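Unit 6 — Play Kitchens: Sorting and Placing
Course handout, Bustari Early Learning Certificate
Revised 11 June 2018

6.1 Scope
This unit covers the arrangement of small play-kitchen pieces on a counter and one placing task, fruit into bowl. Furniture assembly is in Unit 4. Read the Kellar chapter on pretend food before the session.

6.2 Counter layout
Large pieces go at the back and side. The middle of the counter stays available for the bowl and whatever is to be placed in it. Cans stand upright with labels facing the child.

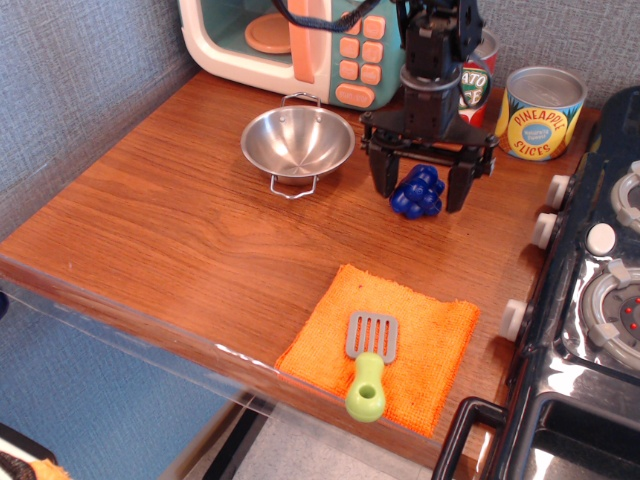
Fig. 6.1. Bowl in front of the microwave, grapes on the counter.

6.3 The placing task
The child moves one piece of fruit into the bowl. Record three points: grasp, path, release. A shallow bowl is preferred at this level — the rim is low and the target stays in view. Wire handles should lie to the front and back, clear of the side from which the fruit arrives.
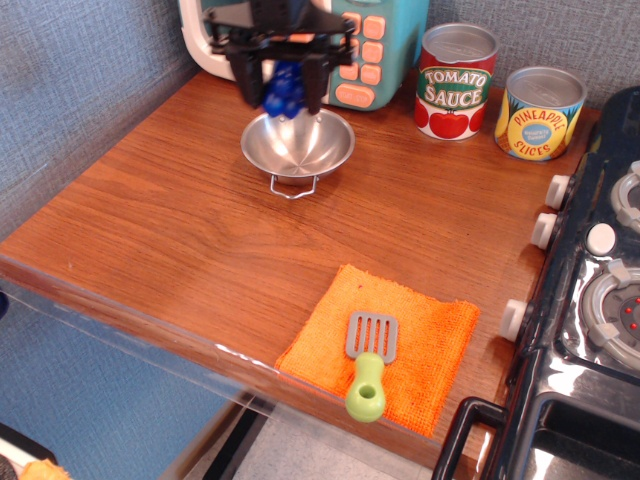
Kopecký objects that a shallow bowl makes the task too easy after the first week, and would change to a deeper one by the second session.

The course keeps the shallow bowl through Level 1. Students who take the other view should state it in the log and give the bowl depth.

6.4 Soft items
A cloth is a separate item for folding and wiping. Lay it flat toward the front. 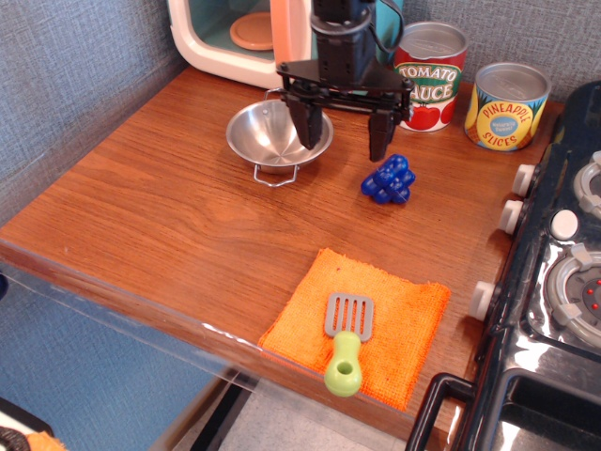 Reading time for the rest of this unit: 2 min

6.5 Labels
Printed cans serve for matching and early word recognition. Use the Tadow list, items 1 to 12. Pair a can with its word card before adding a second can.

6.6 For next session
Bring one completed log sheet.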